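PC内部のケーブル整理

PC内部のケーブル整理(ピーシーないぶのケーブルせいり、英: cable management)とは、デスクトップ型パソコンの筐体内において、電源線や信号線を束ね、経路を定め、固定する作業、およびその結果としての配線状態をいう。自作パソコンの愛好者のあいだでは「裏配線」とほぼ同じ意味で使われることがあるが、裏配線はマザーボード取付板の背面に線を通す手法を指す語であり、本来は整理の一方法にすぎない。

冷却性能の向上、故障の予防、静音化、保守性の改善など多くの効果がうたわれてきた。このうち根拠がはっきりしているのは保守性に関するもので、そのほかは条件が限られるか、検証が不十分なまま繰り返されている。本項では、主として企業や家庭で使われてきた量産型デスクトップ機の内部を念頭に、各部の配線と整理法、および効果をめぐる議論について述べる。

概要

デスクトップ機の筐体には、電源ユニット、マザーボード、記憶装置を収める金属製のケージ、冷却ファン、前面パネルの端子類が収められる。これらを結ぶ線は、電力を送るものと信号を送るものに大別される。電力線の大半は電源ユニットから出て、マザーボードと記憶装置に向かう。信号線は記憶装置とマザーボード、前面パネルとマザーボードのあいだを結ぶ。

線の本数と長さは、筐体の大きさよりも電源ユニットの設計に左右される。市販の汎用電源は、どの筐体にも届くように線を長めに作ってあるため、小型の筐体では余りが生じる。これに対しメーカー製の完成機では、機種ごとに長さを決めた専用の線が使われることが多く、余りは少ない。ただし、同じ電源を複数の機種で共用している場合はこの限りでない。使われない分岐が残り、折り返して束ねられていることもある。

完成機の配線は「素人の自作機より整っている」と評されることがある。この評価には留保が要る。メーカーが最適化しているのは組立工程の時間と部品の共通化であり、見た目や風の通りは二次的な条件である。工場での固定は、輸送中に線がファンやコネクタに干渉しなければ足りる。側板を開けて弧を描く線が見えたとしても、それをただちに手抜きと呼ぶことはできず、逆に結束されていることを入念な設計の証拠とみなすこともできない。

各部の配線 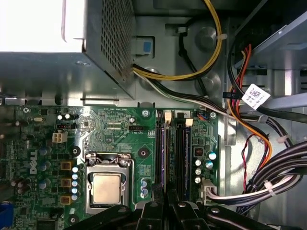 電源まわりの配線は、筐体内でもっとも太く、取り回しの自由度がもっとも低い。マザーボードへの主電源は多極コネクタ一つにまとめて供給されるのが通例で、そこへ向かう線は必然的に太い束になる。束は曲げにくく、無理に折るとコネクタの端子に力がかかる。写真のDELLのロゴが入った緑色の基板では、黒と白の線からなる太い束が三か所で白い結束バンドにまとめられ、白い多極コネクタで基板の右端に接続されている。一方、電源ユニットの下から出る黄色と黒の線は大きな弧を描いて筐体の灰色の底面の上を通っており、同じ筐体の中でも線によって扱いが異なることがわかる。

線の被覆の色には規格上の慣例がある。ATX系の電源では、黄色が12ボルト、赤が5ボルト、橙が3.3ボルト、黒が接地に割り当てられてきた。白はかつてマイナス5ボルトに使われた色であるが、後の規格で廃止された。もっとも、この対応表をそのまま完成機に当てはめるのは危険である。メーカー独自の電源では色の割り当てが異なる場合があり、近年は全線を黒で統一した製品も珍しくない。色だけを頼りに線を延長したり分岐させたりする記事がいまも見られるが、測定器または当該機種の資料で確かめない限り、信頼すべきではない。

記憶装置への配線では、古い平型ケーブルから細いシリアルATAケーブルへの移行が大きな転機となった。幅の広い平型ケーブルは筐体内を帯のように横切り、これを折りたたむことが長らく整理作業の中心であった。平型ケーブルを縦に裂いて丸く束ねた製品も流通したが、隣り合う信号線どうしの干渉を抑えるための接地線の配置を崩すおそれがあり、利点だけが宣伝された例といえる。

前面パネルからの線は細く、二本を撚り合わせたものが多い。電源スイッチや表示灯に使われるこれらの線は軽いため垂れ下がりやすい。電気的な負担は小さいものの、細いぶん引っかけて抜きやすく、作業後に電源が入らなくなる原因としてまず疑われる箇所である。

整理の方法

もっとも普及している資材は、ナイロン製の結束バンドである。安価で確実に締まるが、再利用できない型が大半を占め、外すときには切断することになる。刃先が線の被覆に触れやすく、保守のたびに付け直す手間も生じる。面ファスナー式の結束帯は着脱が容易である反面、厚みがあり、狭い隙間には通しにくい。針金を芯にした被覆線(いわゆるビニールタイ)は、芯が露出した場合に短絡を招くおそれがあり、基板の近くでの使用は勧められない。

作業の手順は、おおむね次のとおりである。

電源コードを抜き、電源ボタンを数回押して残った電気を逃がす。
作業前の状態を写真に残す。
ファンの羽根に近い線を先に退避させる。
太い束の経路を決め、細い線をそれに沿わせる。
コネクタの根元に余裕を残し、仮留めする。
側板を仮に閉じ、線が挟まれないことを確かめてから本締めする。

仮留めを省いて端から締めていく方法も紹介されているが、最後の一本が届かなくなり、すべてを切り直す結果になりやすい。また、信号線と電力線を同じ束に入れてはならないとする説があるが、筐体内の短い距離で、遮蔽された信号線を用いる場合に、実用上の障害が生じることを示した資料は乏しい。分けておくほうが後の作業が楽になるという程度に受け取るのが妥当である。

効果をめぐる議論

冷却性能

「配線を整えると温度が下がる」という主張は、この分野で最も頻繁に見られるものである。太い線の束がファンの吸込口をふさいでいる場合や、平型ケーブルが放熱器の直前を横切っている場合に、それを取り除けば温度が下がるのは当然といえる。問題は、そこから一般論が導かれている点にある。風路から外れた線をいくら束ねても、空気の流れはほとんど変わらない。

ヘールト・ネイス(Geert Nijs)は、法人向けの中古機を扱うGeveoの整備記録523台分を調べ、配線の手直しだけを行った機体と清掃だけを行った機体とを比べた。ネイスによれば、前者では負荷時の温度に測定誤差を超える差がみられず、後者では放熱器にほこりがたまっていた機体で明確な低下が認められた。ただし、この調査は室温を統一しておらず、手直しの程度も担当者に任されていたため、配線の影響を否定する証拠としても弱い。ネイス自身は「差がないことを示したのではなく、差を見つけられなかっただけである」と書き添えているが、引用の際にはこの但し書きがしばしば落とされる。

温度の低下を示すとする個人の報告の多くは、整理と同時に清掃や熱伝導材の塗り替えを行っている。作業の前後で複数の条件が変わっている以上、配線の寄与だけを取り出すことはできない。

故障の予防

線がファンに接触して回転を止める、筐体の鋭い縁で被覆が傷つく、といった事故は実際に起こる。これらを防ぐには該当する箇所を固定すればよく、全体を美しくまとめる必要はない。むしろ過度の整理が故障を招く場合がある。束を強く締めて直角に曲げると、コネクタの内部で端子が後退し、接触不良を起こすことがある。症状が断続的に現れるため、原因の特定も難しい。

イルセ・ファン・デン・ブルック(Ilse Van den Broek)は、修理窓口に持ち込まれた機体のうち、購入後に配線を手直しされたものに端子の後退が目立つと指摘した。これに対しては、手直しをする利用者は部品の着脱そのものも多く、整理と着脱の影響が区別されていないという反論がある。どちらの見方も、公開された集計を欠く。

騒音

線の束が筐体の壁に触れて振動音を立てる例はあり、固定によって止まる。しかし、音の主な発生源はファンと回転式の記憶装置であり、配線の整理を静音化の手段として挙げるのは誇張に近い。

保守性

部品の交換時に手を入れやすく、線の行き先を目で追えるという利点には異論が少ない。Mulliaのロッテ・ファン・ヘッケ(Lotte Van Hecke)が作成した作業指針は、メモリと記憶装置の交換に必要な範囲を塞がないことだけを基準とし、見た目に関する規定を設けていない。同指針では、束を締めた後もコネクタを抜いて150ミリメートル引き出せる余裕を求めている。この値は小型の筐体では達成できないことが多く、現場からは実情に合わないとの批判もある。

製品と市場

配線の整理を目的とした製品には、結束資材のほか、貼付式の留め具、櫛状の整線具、着脱式の電源ケーブル、延長ケーブルなどがある。着脱式の電源は不要な線を外しておけるため、整理の負担を確実に減らす。これに対し、色付きの延長ケーブルは線の総量を増やすものであり、整理用品として売られていること自体に矛盾がある。

Prudanierが販売した整線具Muliは、包装に「内部温度を改善」と記していたが、測定条件は示されていなかった。同社は2021年3月8日付の改訂でこの文言を削り、「作業をしやすくする」との表現に改めた。フロール・マールテンス(Floor Martens)は同製品の評で、改訂後の文言のほうが製品の実態に合っているとしつつ、618円という価格は結束帯を一巻き買う場合と比べて割高であると述べた。

評価

透明な側板を備えた筐体が広まってから、配線の整理は鑑賞の対象という性格を強めた。イネケ・マース(Ineke Maes)は、自作機の紹介記事を集めた論考で、整理の出来を論じる文章の大半が側板越しに見える面だけを扱い、背面の状態に触れていないことを問題にした。裏側に線を押し込んだ結果、背面の側板が膨らんで閉まりにくくなる例は広く知られている。見える面から線を減らすことと、線を整理することは、区別して論じる必要がある。

不透明な側板をもつ事務用の機体では、こうした鑑賞上の動機はほとんど働かない。実務上の判断基準としては、可動部に触れないこと、縁でこすれないこと、交換対象の部品を覆わないことが挙げられ、これらが満たされている機体にあえて手を加える理由は乏しい。

関連項目

電源ユニット
マザーボード
結束バンド
シリアルATA
PCケース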